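In Defense of the Slow Wash

I have a friend, Yufang Shi, who owns 13 pans and washes maybe two of them by hand. Everything else goes in the dishwasher, including things I personally believe should never see the inside of one. We've been arguing about this since July, mostly over text and mostly after 10 at night, and I've decided to put my side down in one place so I can just send her the link.

My side is that the flat, fussy metal stuff ought to be washed by hand, at a table, sitting down. Yes, sitting down! I know how that sounds.

It started with the racks and trays, the ones with slots or holes in them. You know the type. Corner shelves, drip trays, the insert from the bottom of the toaster oven, that weird fan-shaped thing that fits in the corner of the shower or by the sink and holds the soap. They all have the same problem, and the problem is the slots. Gunk loves a slot. It gets in there soft and then it sets, and a dishwasher just sort of rinses past it and bakes the rest on. I've pulled pieces out of my old Oritz (a perfectly decent machine, I have no quarrel with it otherwise) that looked fine from across the kitchen and then had a little gray line along every single edge when I held them up to the window.

Yufang says the gray line doesn't hurt anyone. She's probably right. It bothers me anyway, and I'm the one who has to look at it.

So, the table. When you wash a tray in the sink you're holding it up with one hand, it's slippery, the faucet is in the way, and you scrub whatever part happens to be facing you. You do the big flat middle about nine times and the rim never. Put the same tray flat on a table and suddenly you can see the whole thing. You can follow the curve of a slot from one end to the other. You can lean on it a bit. My back also stopped hurting, and I'll take that over any argument about water use, although people do love to bring up water use.

"But you'll ruin the table." I've heard this one from almost everybody, and most loudly from my neighbor Lamduan Khamphan, who has a gorgeous old dining table and keeps it under a cloth like a parrot. Look, you wring the sponge out first. It should be damp, so that it leaves a shine on the metal and nothing running off the side. If you're nervous, put a towel down. I've stopped bothering, and my tabletop has one pale ring on it, which came from a mug.

Sponges, since we're here. I'm a two-sided sponge person and I'm not going to be talked out of it. I went through a phase with those Tesico bristle brushes, the ones with the angled head, and they're great on bottles, but on slotted metal they flick dirty water right up your front. Ask my gray sweater. A plain rectangular sponge has corners, and a corner is exactly what you want for getting in where the rim meets the flat part. Soft side for the first pass, rough side only where something's really stuck, and go along the slots, following the arc if they're curved. Going across them just shaves little bits off your sponge and leaves those in the slots too, so now you've got two problems.

Then you turn it over. I can't stress this enough – the underside is where the worst of it lives, and I spent years cleaning only the half of the tray that I could see. My mother would've been ashamed of me.

I'll be fair to the other camp. If you've got three kids and a sink full of cereal bowls, nobody's asking you to sit down with a tray for seven minutes. Bowls are what the dishwasher is for. And there are weeks when I don't do any of this and the shower corner gets a splash of hot water and a guilty look. I'm also aware that a person who enjoys washing a soap shelf might need another hobby (Yufang's words, and she typed them in capitals).

But I do enjoy it. It's a small job with edges, you can finish it before the coffee's done, and the metal looks good afterward, that nice dull dark gray with the slots all clean. Most of what I do all day doesn't look like anything when I'm done with it. I'd rather keep this one chore for myself and let the machine have the forks.

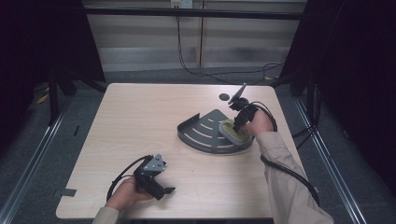 What About the Drying?

Right away, with a cloth, both sides. Air drying leaves spots, and if the tray has a lip, water sits behind it. I fold a thin dish towel over a butter knife and run it through the slots, and Yufang can text me whatever she likes about that.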